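Folding clothes on the bed: what is worth doing

I have read a lot of folding guides and most of them oversell it. The Vallivora folding board cost me 1099 rupees and lives under the bed. You need a flat surface and clean hands.

1. Pull the sheet tight first. Wrinkles underneath end up in the cloth.

2. Lay the item out lengthwise and smooth it from the middle with your palm.

3. Bring one long side in, then the other. Don't fuss over a perfect third — it won't survive the drawer.

4. Fold the ends in last and press down for a second or two.

Kwesi Acheampong swears by rolling. I tried it in October and went back to flat by the weekend.

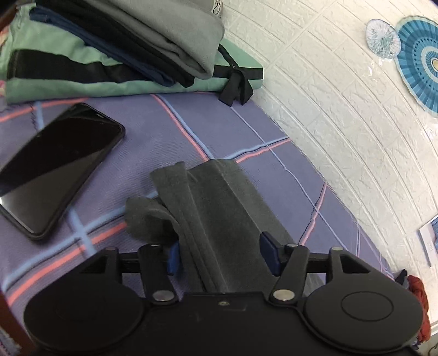 Dark clothes are the ones I check twice, as the folds are hard to see against each other. A checked sheet helps, giving you lines to compare the edge with. Look for a loose flap curling out at the side, like the one on this dark grey cloth, and tuck it in before you fold again. Heavy jumpers I leave on a shelf, folded once.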